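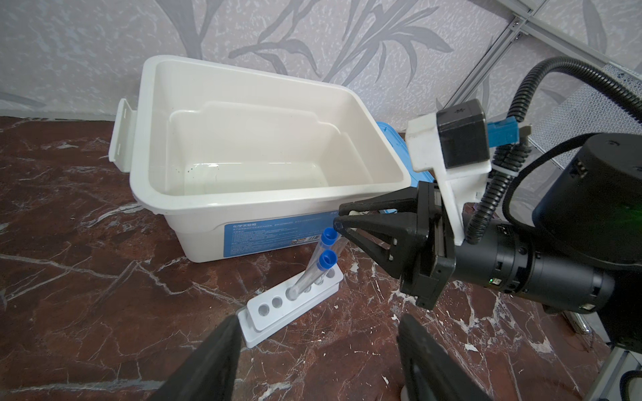
Bench prep automation – what happened to your headcount?

Forum: Lab Operations > Workflow and Staffing

petton_prep
We make up chemistry kits for schools. Racks, capped tubes, lid on the tub, out the door. Since December two-arm cells have done the rack loading on one line. Volume is 4,000 kits a month, same as before. Management at Follis wants the second line converted and has asked me to write up the effect on staff. Looking for input from people who are past the first year.

akash_malhotra
Depends on what you count. Our headcount did not change. The job did. Two techs who used to load racks now clear faults and check fill levels. Same pay grade, more standing around, more screen time. One asked to go back to hand packing on Friday shifts and got it.

flinen803
Same pay grade is the problem. Fault clearing means knowing the recovery sequence, the gripper limits and when to hit stop. That is technician work at packer rates. Get the job descriptions rewritten before the second line goes in. Afterward you have no leverage.

petton_prep
Noted. Ours have not been rewritten.

P. Uniyal
I supervise a similar area at Kushwaha. Disagree with flinen803 in part. Recovery on our cells is a card with 9 steps and people learn it in a morning. What took longer was tubes leaning. If two go toward the same hole, the arm will sometimes push instead of stopping, and you want someone who sees that coming. The people who had loaded racks by hand for years were far better at it than the new hires we trained on the cell alone.

flinen803
So it is skilled work. You just made my case.

P. Uniyal
I said experience helps. I did not say it needs a new grade. Separate question, and ours is still open with HR.

akash_malhotra
One thing for the write-up: wrists. We had regular complaints from cap tightening and rack loading. Those dropped off. Neck and eye complaints went up, from the monitor height – fixed with a different arm mount for the screen.

kit_line_b
Packer here, not a supervisor. What changed for me is the talking. Four of us used to work across one bench. Now it is one person per cell and the cells are caged on two sides. Put that in your report too. I would not go back to caps all day, though.

petton_prep
Will include it. Did anyone keep a hand station running alongside?

P. Uniyal
Yes, one. Odd sizes and rush orders go there, and new people spend their first two weeks on it before they touch a cell. I would not convert your second line completely.

flinen803
Agree with that much.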